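Endetura project: progress report to the Goodwin fund, period ending March
Prepared by Khalil Azar, Odham

Work in this period went on the second work package, which asks whether a policy trained only in simulation can place small parts into a holed tray without further tuning when the lighting changes.

The training set now holds 2868 simulated episodes. We held back 600 for testing and removed 107 in which the physics became unstable at contact. The removed episodes are logged and can be rebuilt if the reviewers want them.

The main result concerns shadows. With a single fixed light the policy did well in testing but failed often once the light was moved. We now vary the number, colour and direction of the lights between episodes, so that shadows fall across the mat in different tones. Failures on the moved-light test dropped enough for us to stop work on the separate shadow-removal step, and the time saved has gone to the wrist view – the weaker of our two inputs until now.

The policy takes one view from the wrist and one from beside the arm. Both are rendered at the same rate and stored together. 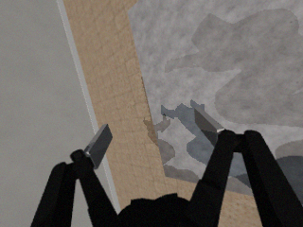
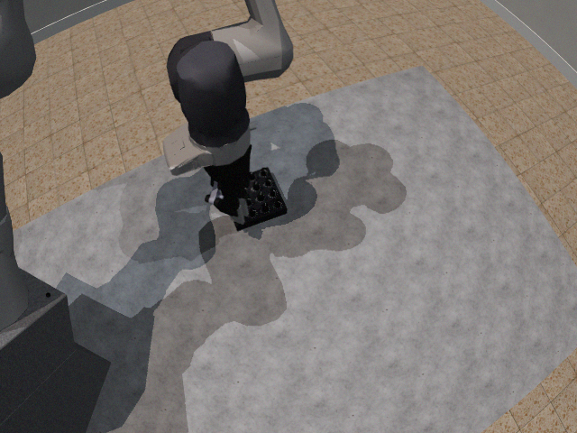

Two items are behind plan. The physical tray from Cernham has not arrived, so the transfer trials cannot begin. We have used the waiting time to check the gripper model against the supplier's drawings, and corrected an error in the finger closing speed. Episodes made before that fix are being run again.

The second item is the written comparison with the earlier method. A draft exists but lacks the results for the 8 hardest lighting settings. These runs finish on Friday and the draft will follow.

Spending is within budget. We ask for no change to the end date at present.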